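Can a machine sort the cutlery yet?
General discussion > Kitchens and catering

edthorpe_liya
Posted November 2023

I run the kitchen at a community lunch club in Edthorpe. We feed people twice a week and the washing up is done by whoever is left at the end. The dishwasher does the washing. What it doesn't do is put anything away, and that is the part people go home to avoid.

My brother-in-law keeps telling me that a robot arm could do it by now. He has seen clips. I would like to hear from people who have worked with these things. The job is this: take mixed clean cutlery off a table, sort it into boxes by kind, and put the boxes back on the shelf. Knives, forks, spoons, and some chopsticks and wooden spoons as well. Is that possible today for less than the price of a van?

Liya Berhe

D_Albers
Short answer, no. I fitted pick and place machines for 22 years before I retired. A machine like that wants the same part in the same position every time. Cutlery is about the worst thing you could give it. It is thin, shiny, lies flat and gets tangled up with its neighbours. We had one customer who wanted to sort spanners and we talked him out of it.

Buy a cutlery tray and draw up a rota.

Detlef

piyumi_l
I think that was right when you were fitting them, Detlef, but it is out of date. The newer arms don't need the part in a fixed place. They have a camera at the wrist and they are trained on a lot of recordings of people doing the same job by hand. I have seen one pick a spoon out of a mess of other things and put it in a box, and nobody had told it where the spoon was.

Loose pieces on a plain surface are well within reach. A heap in a dishwasher basket is harder. Liya, are yours laid out or in a heap?

edthorpe_liya
In a heap when they come out of the basket. Somebody could tip them on a table and spread them, but then that person is standing there with the cutlery in front of them and may as well sort it.

edin_v
That last point is the one that matters. Most of these demos start after a person has done the boring half.

I work for a small firm called Ruten. We make fittings for commercial kitchens, and we spent part of this year looking at whether an arm could go on the end of a pass-through dishwasher. Flat items on a flat table are awkward because the fingers have to get down either side of something a couple of millimetres thick. If they are blunt, they hit the table first. If a knife and a fork are lying close together, you either take both or push one away while you go for the other. A person slides one to the side with a fingertip and doesn't notice doing it.
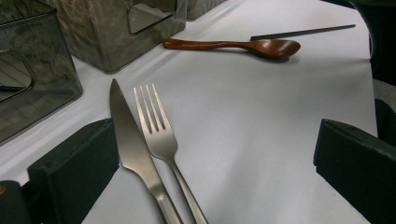
Wooden spoons are much easier. There is a proper round handle to close on and the bowl holds it up a bit. Chopsticks are thin, but they have some height to them, so they come somewhere in the middle. If your lunch club ate everything with wooden spoons I would give you a different answer.

The other trouble is shine. Steel reflects whatever is above it, and a depth camera can get a poor reading from that. A plain matt cloth underneath helps. So does changing the lights, but in a working kitchen you take the lights you are given.

D_Albers
So, no, then.

edin_v
Not for Liya, not this year. I wouldn't say no in general. In our trials the arm managed 400 pieces out of 500 when they were spread out singly. In a heap it was bad enough that we stopped counting.

piyumi_l
400 out of 500 is a lot better than I would have guessed for thin steel. What happened to the others? Dropped, or in the wrong box?

edin_v
Mostly never picked up. It would close on nothing, go back up and try again. Very few went in the wrong box. Telling a fork from a knife is not the hard part now. It is getting hold of it.

D_Albers
One in five left on the table is not a machine I could have signed off. We would have been back on site every morning.

piyumi_l
A bottling line and a lunch club are different things though. If it works through the evening with the door shut and leaves a few forks for the morning, who minds?

D_Albers
The person who paid for it.

tesfa_desta
Desta Hadgu here. My family has a restaurant, Tesfamariam, and we looked into this in March. The quote was for the arm only. The stand, the guard and the fitting were extra, and they wanted the dishwasher moved as well. We said no.

What we bought was eight deep boxes, one for each kind of thing, and we set them in a row at the back of the table where the baskets come out. It saved more time than I expected. Before that people were walking to three different drawers.

We also stopped putting knives in with everything else. They get their own basket from the start, so there is less to sort at the other end.

edthorpe_liya
Desta, are the boxes open at the top, and can you see what is in them? Ours are white catering tubs and people put things in the wrong one all the time.

tesfa_desta
Open at the top, yes. Get see-through if you can. We have solid ones with labels, and the labels come off in the steam.

piyumi_l
Has anyone tried the Ikier sorter? It is a shaking tray with slots and no arm at all. I have only seen the leaflet.

edin_v
Not that one. Tray sorters of that type can be good if all your cutlery is one pattern. Mixed donated cutlery tends to jam them. I would ask to take a bag of your own along before paying for anything.

edthorpe_liya
Ours is very mixed. I will do the separate knife basket this week and price up some clear boxes. I will pass the 400 out of 500 on to my brother-in-law, who will say it proves him right.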